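Rivera Board Set: notes on the whiteboard layouts

Version 2, August

What is in this set

Rivera is a collection of layouts for a shared office whiteboard. We started it at Dramik when two teams began to use the same board on wheels and every morning one team found the plan of the other team wiped off. The layouts divide the surface with colored tape, so that each team knows where it can write and what must stay.

The set has 263 records. Each record is one state of a board, with a short text note written by the person who used it. There are 6 layout families, and they are described in the file layouts.txt. The notes are in English, but several were translated from Spanish by Ximena Cervantes, and small differences in style remain.

How the tape is used

Tape was chosen because a drawn line disappears with the first careless sleeve. Red is for borders. A closed or half-closed red shape means "keep inside", and an open side shows the direction in which the notes may grow. Black is for small marks near a border, for example to show where a magnet should go. Please do not use black for borders, it is too easy to confuse with marker writing.

Tape stays on the board for a maximum of 4 weeks. After this the glue becomes hard and leaves a gray line which normal board cleaner does not remove. In the Ondell office the tape stayed the whole summer, and the records from there mention this many times.
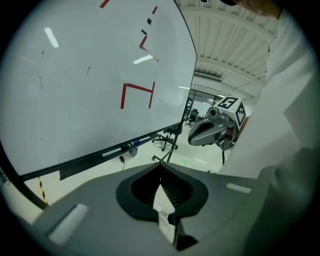

Ximena Cervantes wrote after the first version that three sides are enough for her team, because a fully closed box made people write smaller and smaller until it was impossible to read from the chairs. She also asked that we keep the open layouts in their own family, and in version 2 this is done.

Fields

record_id: a number, without meaning
layout: name of the layout family
tape_colors: red, black, or both
surface: clean, smudged, or written
note: free text, up to a few sentences
office: Dramik, Ondell or Zindero

The field "surface" was filled in by hand. "Smudged" means that old traces of marker are visible but cannot be read as words. If even one word can be read, the value is "written". We discussed this rule for a long time and I am still not fully happy with it – some traces are half a word.

Known problems

Glossy boards reflect the ceiling lights, and a reflection can hide a thin line. If you copy a layout to a glossy board, stand where your team will sit and check it from there.

The Zindero records have no measurements. The tape was put on by eye and removed before anyone took a ruler. Please treat the distances in this part as missing, not as zero.

More than 2 records in the "corner" family have the same note text. I believe it was copied by mistake, but the original authors could not confirm it, so I left it.

Cleaning before you apply a layout

Wipe the board with a dry cloth first, then with cleaner, and wait until it is dry. Press the tape from the middle to the ends. Markers stay in the tray with the cap closed – an open marker was the most frequent complaint in the notes.

Changes from version 1

The open layouts have their own family. The field "office" was added. Spelling of the color names is now the same in all records.

Corrections are welcome. Please send the record_id together with the new text, and write which office the board belongs to.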